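Home | Forums | Teaching by Hand | New Posts | Log in

plundix_fan
Well, I finally got going on the vacuum task, and oh my, what a job that hose is! I'm up to 36 takes with the handheld grippers and still learning how to hold my wrists.
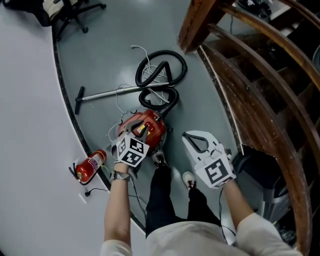
Left gripper on the red canister, hose and cord still in a heap.

mestum61
Lovely to see, but I'd coil the cord first and teach that as its own task. Mixed takes never trained well for me.

OndrejkaShop
I have to disagree, friend (kindly!). Leave the mess in. Mine learned more from messy takes than tidy ones, though I did record 1049 of them.

plundix_fan
Goodness, 1049! My poor wrists.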